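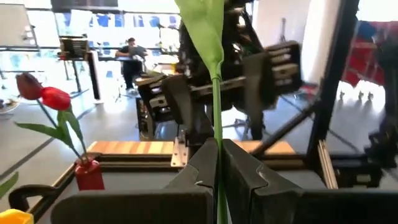
Diaspora groups bring petition for jailed Garnonex journalists to the state capitol

SINDNESS, 2023-08-23 - I'm Bongani Nel, and I write the press releases for the Camacho Coalition, so you get me in my own words again. Last time I tried to sound official and three reporters called to ask what I meant.

So, the news. We handed a petition with 2000 signatures to lawmakers from both parties, asking them to back a resolution in support of the reporters and editors being held in Garnonex. More than 100 of us made the trip to the capitol, some by bus from Kollport (a long ride with one rest stop, and I heard about it from everybody), and we filled the hearing room and a good part of the hallway!

The resolution is short. It calls for the release of the jailed journalists, asks that their families be allowed to visit, and urges our representatives in Washington to raise the cases by name. It doesn't spend a dime of state money. It has sponsors on both sides of the aisle, and I want to thank their staff, who answered my emails at hours when I should have been asleep.

Our chair, Lorenz Koller, spoke first. He had eight minutes and used eleven. "We are your neighbors, we coach your kids and we fix your teeth," he told the members. "We have cousins who can't say out loud what I'm saying into this microphone. Please say it with us." He got a standing ovation from our side of the room and, I was very happy to see, from a good many people who had come in for a different hearing altogether.
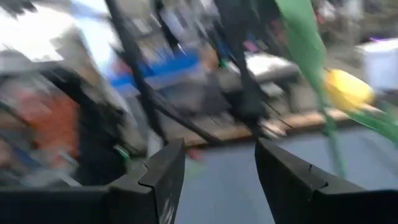

Does a state resolution change anything for the people in prison?
It can't open a cell door, but families tell us that prisoners whose names are spoken in public tend to be treated with a bit more care, and a vote here gives our members of Congress something to point to when they take up the cases.

We also delivered the letters. There are 324 of them, written by relatives, former coworkers and a whole lot of high school students from Kollport who took this up on their own. I read plenty of them the night before while sorting them by district, and a few I had to put down and come back to. One student wrote to her representative in both languages and asked him to please read the second one even though he wouldn't understand it. He told her in the hallway that he'd given it a try - I think that made her whole month.

Not everything went our way. The committee didn't set a date for a vote, and two members said they'd like to see changes to the wording on sanctions. We've read their notes. Some of it we can live with, and some of it we'll argue about, politely, over the next few weeks. Lorenz is leading those talks and I'm told I'm allowed to sit in if I keep quiet.

We'll be back in October, when the members return from recess, and we want to fill the front steps with 500 people. If you live in the state and care about this, come along! You don't need to have family in Garnonex. You don't need to give a speech either. 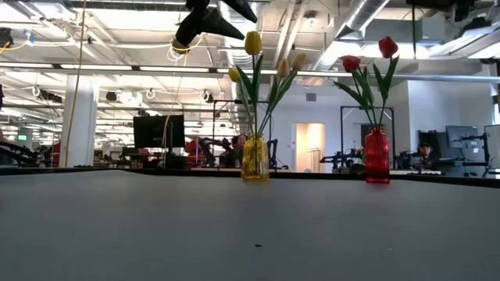 How to help before October

Call your state representative and ask where they stand on the resolution. Staff do keep track of these calls. Give your name and your town, say it in your own words and keep it to a minute or so.

If you'd like a seat on the bus from Kollport, let us know early. The seats are free, but bring your own lunch, and a sweater for the hearing room.

Letters are still welcome too, typed or handwritten, in any language. We'll sort them and carry them in ourselves.

For reporters

Lorenz is available for interviews in English and German. Several family members are willing to talk as well, some of them only without their names, and we ask that you respect that. Requests come to me, Bongani Nel, at the Camacho Coalition press desk in Sindness, and I'll call you back the same day if I possibly can.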